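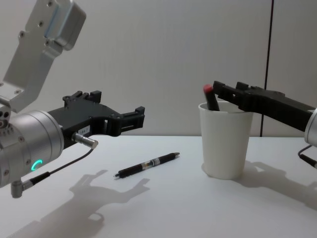
Correct way to record a change of address on a signed lease addendum

Posted by Nasrin Kermani
14 comments | Share

I rent a unit in a small building in Osholm. The property is managed by a company called Juhl, and my lease runs through the end of December. Last month the management company moved its office to Dundeck and sent every tenant a two-page addendum giving the new address for notices and rent checks. I signed both copies, returned one, and kept the other.

I have since noticed that the street number on page 2 is wrong. Page 1 gives it as 467, while page 2 gives it as 476. The office told me by telephone to "just fix it in pen" on my copy. I would like to know whether a handwritten correction is acceptable on a document that both parties have already signed, whether their copy must be corrected as well, and which address I should use in the meantime if I need to send formal notice that I will not be renewing. My lease requires that notice be in writing and delivered to the address "as most recently amended." I do not wish to lose my deposit over two reversed digits.

Angeliki Moschos
31 people found this helpful | Share

A handwritten correction is commonly accepted for a small clerical error, provided that both parties agree to it and that the agreement is visible on the paper. The difficulty with the instruction you were given is that it concerns only your copy. If you alter your copy and the company does not alter its own, there will be two signed documents that say different things, and yours will be the one bearing unexplained ink.

The usual procedure is as follows. Draw a single line through the incorrect number so that it remains readable. Write the correct number directly above it or in the nearest margin. Do not use correction fluid or tape, and do not write over the original digits. Each person who signed the addendum should then place initials and the date beside the change, on every signed copy. Blue or black permanent ink is suitable. Erasable ink should be avoided, including the kind that disappears with heat, as it can fade in a warm car or a laminating machine.

If the company is unwilling to initial the copies, ask for a corrected page 2 or a short letter on its letterhead confirming the right address. A letter of one or two sentences is sufficient. Attach it to your addendum and keep the two together.

With regard to your notice of non-renewal, I would advise you not to wait for the correction. Read the notice section of the original lease with care. Many leases require 60 days, and some require that the letter be received, and not merely mailed, by the deadline. Send the letter by certified mail with a return receipt to the address the company confirms in writing. An email from the office stating the address would serve as written confirmation, although you should check whether the lease permits the notice itself to be sent by email.

Please note that rules differ from state to state. A local tenant assistance office can review the papers, often without charge.

Keyvan Vahidi
4 people found this helpful | Share

Fix it in pen and move on. The post office will most likely deliver it either way, and a reversed number is plainly a typing error. I have made changes of this kind on leases before and no objection was raised.

Zohreh Moradi
12 people found this helpful | Share

I must respectfully disagree with the answer directly before mine. In my former building, operated by Zonero, a notice letter was returned to me 8 days after mailing on account of an incomplete address. By that time the deadline had passed. The matter was settled in my favor, but only after considerable correspondence, and only because I had retained the returned envelope with its postmark.

The first answer is sound. I would add the following points:

Send the request for a correction by email, even if you have already spoken by telephone. State both page numbers and both versions of the address.

If you deliver the notice in person, bring a second copy and ask the office to sign and date it as received.

Photograph or scan the addendum before any change is made to it, and again afterward.

Keep the certified mail receipt until the deposit has been returned in full.

Last updated: 2022-11-13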